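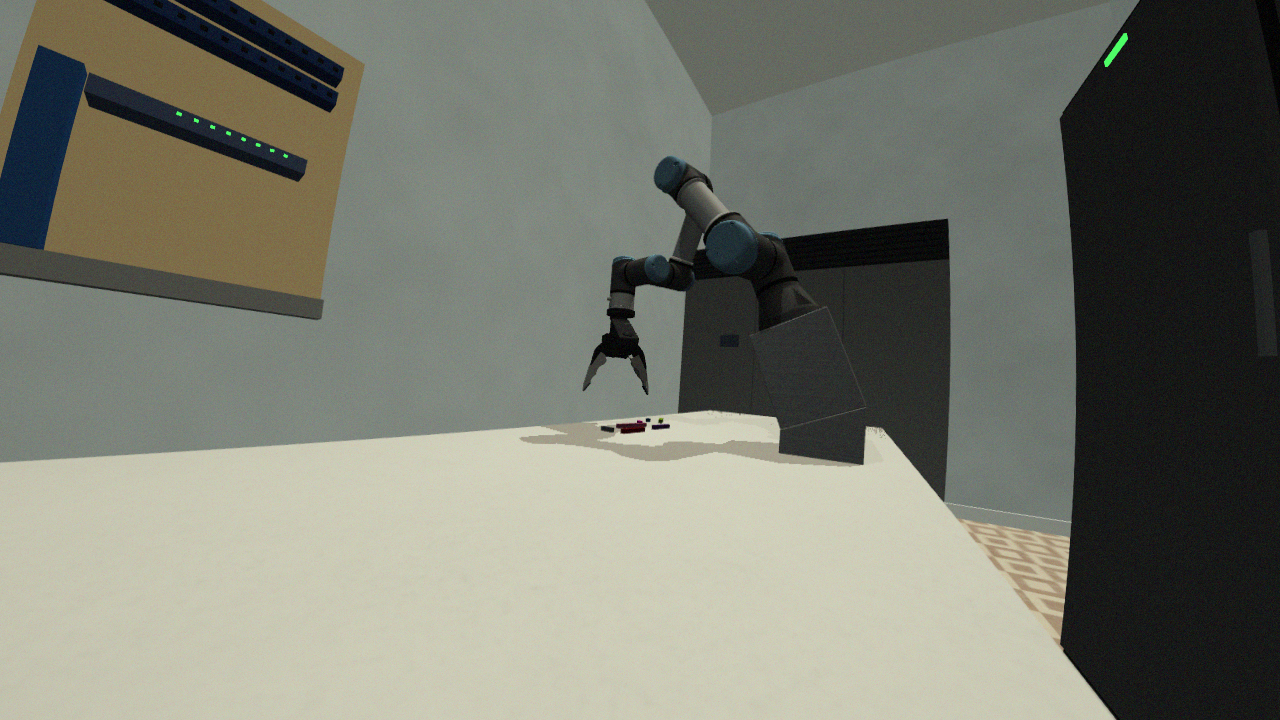 Robot Systems Safety
Unit 3 Handout: Loss of Grip Confirmation
Instructor: Judit Rácz
Lab supervisor: Dénes Oláh

Required before the next lab session. Bring a printed copy.

Background

The fault covered in this unit was recorded on October 16, 2020, during a block-sorting exercise in the Welska simulation. The arm was programmed to pick up a block, lift it, and carry it to a drop point. On run 49 the fingers closed above the block and the arm completed the full path with nothing in its grip. The controller logged the cycle as a success.

Sequence of the fault

The pick height had been edited after run 48 and was 3 mm too high. The fingers reached their fully closed position, and the program read "closed" as "part held." No check compared the final finger gap with the width of the block. The error was not found until Ildikó Veres reviewed the log at run 90.

Why this is a safety matter

A false "part held" signal affects every step that depends on it. On a physical cell, the arm may press an absent part into a fixture, or a second machine may start its own cycle on bad information. An operator may also reach in to clear what looks like a simple missed pick while the program is still active. Treat a missed pick as a fault, and stop the cell before entering.

Required changes to the program

Read the finger gap after closing and again after lifting.
Stop the cycle if either reading is outside the limits for the part.
Do not retry automatically more than once.
Record every change to a pick height, with the initials of the person who made it.

Assignment

Write one page on where the second gap reading should be placed and what the arm should do if it fails. Submit it to Rozália Borbély at the Szénási lab office. Late work requires written approval.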